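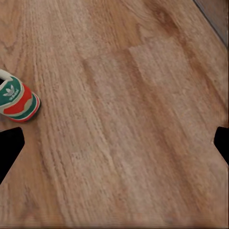 Does the Plitier Haven work without a subscription, or do you have to pay monthly to keep it picking things up?

It picks up, sorts and docks without paying for anything beyond the kit itself. The monthly plan only adds the practice rooms and the remote checks, so you can cancel it and carry on as normal.

Thread: Haven tidy-up kit, worth it or wait?

marlowtin
Right, that's the question I asked their sales desk and the reply I got, pasted up top so we're all starting from the same place. I've had the kit on trial since the start of August and I've got until Sunday to decide whether to send it back. I'm leaning towards keeping it but my other half is very much not, so talk me into it or out of it please!

For background, we've got wood floors all through downstairs, two kids, and a hallway that eats shoes. I wanted something that would go round after bedtime and put things in the basket by the door. I wasn't expecting miracles. So far it's great with soft toys, decent with books if they're lying flat, and a bit of a drama queen about footwear.

Setup was easier than I'd feared. The arm clips on to the base with four bolts and the app walks you through the rest. I had it moving before my tea went cold.

pegboard_jim
What's it doing with the shoes exactly? Mine goes for the toe every time, which is daft, it wants to go in over the collar. I rang up about it and got told to "vary the presentation", whatever that means. I'm not standing in the hall presenting shoes to a machine.

marlowtin
Same here! Toe first, then it backs off and has another think. It does better in the practice room than it does for real. In there I can put one trainer down on a wood floor and let it try again and again, and by the end of an evening it's picking it up nicely. Then it rolls into our actual hall and goes straight for the toe.

Flindgate_Sue
That's my whole gripe with the practice rooms. They're pretty, and the floors are lovely, but a bare floor with a single shoe on it is nothing like my house. Mine's got a dog lead, three odd wellies and a scooter on it. I paid for the plan for two months and cancelled. I don't miss it.

ollie_r
Disagree with Sue a bit. You're supposed to start with it bare and add the clutter in as you go. There's a slider for it under Room > Contents, and it's set to the lowest by default (silly choice, I grant you). I bumped mine up after the first week and the real pickups got loads better. Also do the thing where you start the shoe off to one side. If it's always dead centre between the fingers the robot gets lazy and never learns to shuffle over.

Flindgate_Sue
I did find the slider, thank you Ollie. It gave me more shoes. I wanted a scooter.

pegboard_jim
Ha. Is the offset thing in the manual? I've only got the folded sheet that came in the box.

ollie_r
It's in the long one you download, in the bit on grasp practice. The folded sheet is useless. And before you ask, the setting you want is called Start Position and you want it on Wide.

hob_and_kettle
Jumping in as somebody who went for the Maes instead. It's dearer up front but there's no plan at all, everything's in the box, and it takes shoes from the heel without being told. Downsides: it's slow, and it's loud enough that I can't run it after the little one's gone down. I tried a friend's Haven before buying and it was miles quieter. If you need it to work at night then I wouldn't swap.

marlowtin
Quiet matters a lot here, our stairs carry every sound. How slow is slow?

hob_and_kettle
I timed it once out of boredom. 34 items off the living room floor took it the whole of a film, and it was a long film. I'd be quicker on my hands and knees, but then I'd have to be on my hands and knees.

Elvia Espinoza (Plitier support)
Hello all, I look after the Haven users and I was pointed at this thread. A few things that may help.

Jim, I'm sorry about the answer you were given on the phone. What my colleague should have said is to turn the shoe to a different angle between attempts, and in the practice room you can have that done for you with the Rotate option.

Sue, you're right that the range of objects is narrow. Footwear, soft toys, books and cups are all there is at the moment. Bigger things such as scooters are too heavy for the arm in any case, so the robot should be steering round them, and I'd agree we don't offer enough practice at that.

marlowtin, if you're near the end of your trial I can add 30 days so you can try Wide and Rotate together before making up your mind. Send me your order number by private message, please don't post it here.

Flindgate_Sue
Fair play for turning up. I'd still like a cheaper plan with just the remote checks, I'd pay for that tomorrow.

pegboard_jim
Rotate was under a menu I'd never opened. Running it now. Will report back.

marlowtin
Message sent, thanks Elvia, that's taken the pressure off. Ollie, I've put Start Position on Wide and the first few goes were worse than before, is that normal?

ollie_r
Yep, mine was dreadful the first evening. Leave it going and don't fiddle with it. It picked up for me on the second night.

pegboard_jim
Reporting back. It's gone for the collar four times now in the practice room, which is four more than it managed all last week. Tried it in the hall with one of my old work boots and it went for the toe. Then it went for the laces, got hold of them, and towed the boot into the kitchen. I'm counting that as tidying.

hob_and_kettle
Did it put it in the basket?

pegboard_jim
It put it by the fridge.

marlowtin
I've shown that to my other half and it hasn't helped my case at all. I'll give it the extra month and come back to this thread with how the hall's looking.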